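From: Angelica Quiambao
To: gripper-users list
Date: Apr 23, 2020
Subject: Re: Finger pads for crockery, Skalari or Nirberg?

Precious Padilla wrote:
> We have an arm on loan until July and need to settle on one
> gripper before then. The short list is the Skalari two-finger
> and the Nirberg. Most of what we pick up is plates, mugs and
> bowls. Has anyone run both on the same counter? I am mainly
> interested in rims, and in whether the wrist camera can still
> see past the fingers.

Hi Precious,

We have run both, on the same arm and with the same Cabrera controller. The Skalari did 785 picks and the Nirberg 700. Everything was done at a kitchen counter with food packets left along the back, as a clear bench made both of them look better than they are.

Camera first. With the fingers wide open you get a good view down the middle. You lose a strip on each side, and the left finger can hide part of whatever is standing over there. Our detector coped with that once we told it to ignore the finger area.

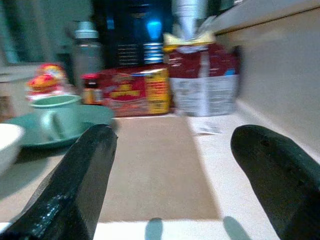

Wrist camera, fingers open over the mat, nothing held.

The black fingers also throw shadows on a white worktop. Our first detector took these for objects now and then. We turned the exposure down a step and retrained with 1321 extra frames, and it has been fine since.

On rims, go in with one finger inside the bowl and one outside, and close slowly. Do not try to take a wide bowl across its full width, neither gripper opens far enough for ours. The Nirberg has the stronger motor but its hard pads slid on glazed rims and we had 11 drops in the first session. The Skalari pads are softer and gave us far less trouble, though they wear and you will want spares.

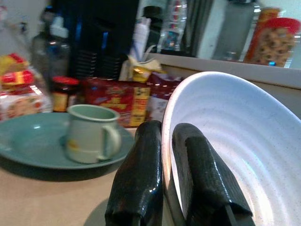
Once the bowl is up, the camera is not much use for placing, so we work from the arm position alone and lower until the force reading changes. Set that threshold with the real bowl. We set ours with a plastic one and it was too low for anything heavier.

Mugs are easy with either gripper if you go for the body. Handles need the wrist turned first and we have not got that working well enough to recommend a setting. Flat plates are poor with both. Fedeo sell a thin fingertip which might help there, but I have not tried it.

For your list of items I would take the Skalari. I can send the controller settings and the pick log if you tell me which firmware you are on.

Regards,
Angelica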